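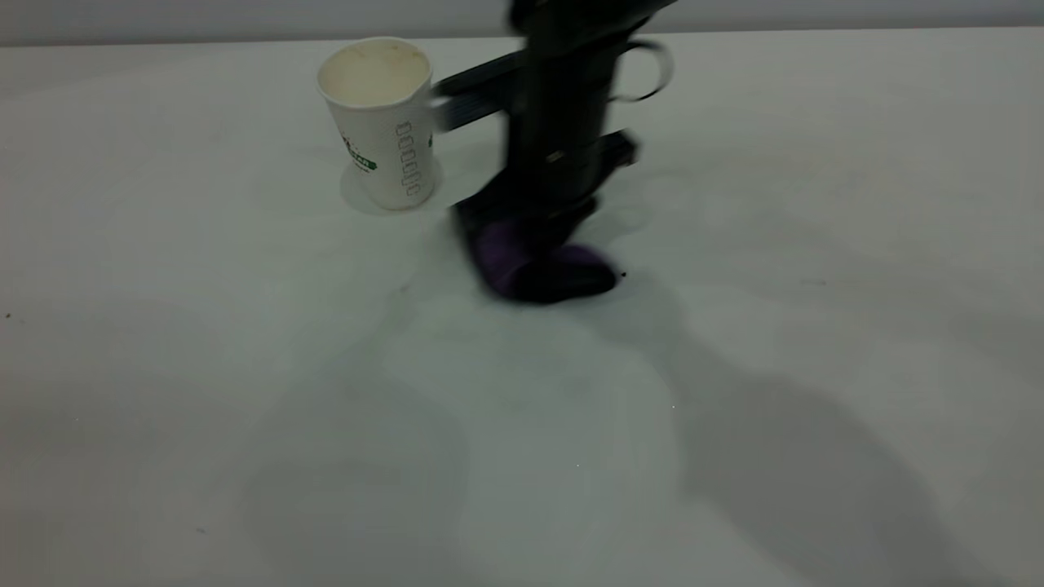
I gave up my car in June and have been taking the bus to work ever since. People keep asking me how it's going, so I'm writing it down once and will send them the link. My commute used to be a drive with one hand on the wheel and one on a travel mug. Now I drink my coffee after I get in, out of a white paper cup set down on a white table, and most mornings I'm at my desk before I feel properly awake. That is the biggest change to my mornings, and it took me a while to stop minding it.

The car was a hatchback I'd had since before I moved to Doltlow. It needed a new clutch and two tires, and the quote came to 900 dollars. I had the money. I just didn't want to spend it on that car, which already had a door that only opened from the outside. I sold it to a man who wanted it for parts and told myself I'd look for another one at the end of the summer. I haven't looked yet.

My route is the 26. It starts out past the Vindero warehouse, comes down the hill by the library and stops at the end of my street. From there it goes through Mukus, around the hospital, and along the main road to where I work. In the car this took me less time, but I never counted the parking. I used to circle the lot and then walk from the far end of it. The bus lets me off across from the front door.

The first couple of weeks were not good. I missed the bus more than once because I treated the time on the schedule as the time to leave the house. It's the time the bus is pulling away. I also sat on the wrong side every morning and had the sun in my face all the way to the hospital. If you're heading into town, sit on the right.

I bought a monthly pass after trying single fares. The pass costs less if you ride both ways every work day, and more if you don't, so it depends on your job. I keep it in my phone case. The driver in the mornings doesn't look at it anymore, he just nods.

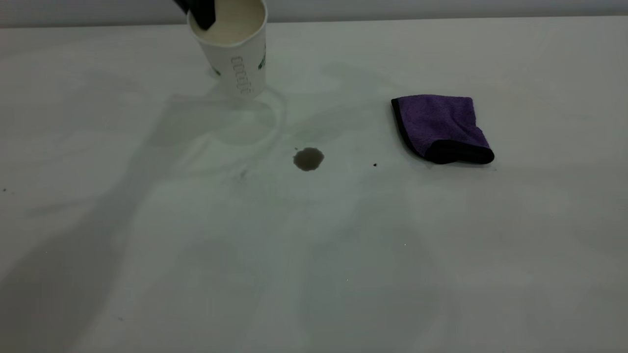 The part I had wrong was the reading. I thought I'd get through a book a week, and I packed one in my bag every day for the whole first month. I read maybe ten pages. The road through Mukus is all patches and the print jumps around too much. What I do now is look out the window or listen to the radio. I know a lot more about the houses on that road than I ever did when I was driving past them. One of them has been getting a new porch since I started, and they are up to the railings.

I also walk more. It isn't far to the stop, but on the way home I often get off early at Chávez, the grocery on the corner by the school, and walk the rest. I used to do one big shop on the weekend and throw out half the lettuce. Now I buy what I can carry, which turns out to be enough for 2 days. I spend a bit more on bread and a lot less on things that go bad in the drawer.

Dirk Ackermann, who lives upstairs from me, has been riding the 26 for years, and I should have talked to him first. He told me which bus gets crowded with high school kids and which one doesn't. The difference is a few minutes at the stop, and you get a seat. He also told me the last bus at night doesn't go around the hospital, so it's early everywhere after that. I had already found that one out by standing in the rain.

There are things I miss. I can't go to the hardware store on a whim. Visiting my sister means asking for a ride or changing buses twice, and I've seen her less because of it. I had to turn down a free bookcase. When I needed to get a box spring to the dump, I borrowed a truck and paid for the gas, and I still felt bad about asking.

I've kept track of the money, but I'll do a separate post with the numbers once I have a full winter in it. Insurance alone covers the pass. I haven't bought a taxi ride into the total yet and I know there were a few, so I need to go back through my bank statements.

If you're thinking about trying it, do it for a month before you sell anything. Leave the car parked and see how often you go out to it. I didn't do it that way, and I had a couple of bad evenings wondering if I'd been stupid. 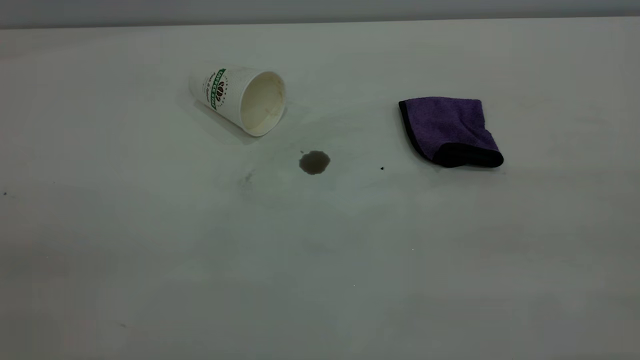
## What I carry now

My bag has settled down to a short list:

- A folding umbrella. The shelter at my stop has a roof but only one side.
- Headphones with a wire, after I dropped one of the wireless ones under a seat.
- A cloth grocery bag, rolled up.
- A spare pair of socks, from November on.
- A paper copy of the schedule. The app shows buses that don't exist.

The schedule changes again when school lets out, and the 8 is supposed to start stopping near the library. If it does, I'll be able to get to my sister's with one change. I'll update this when they post the new times.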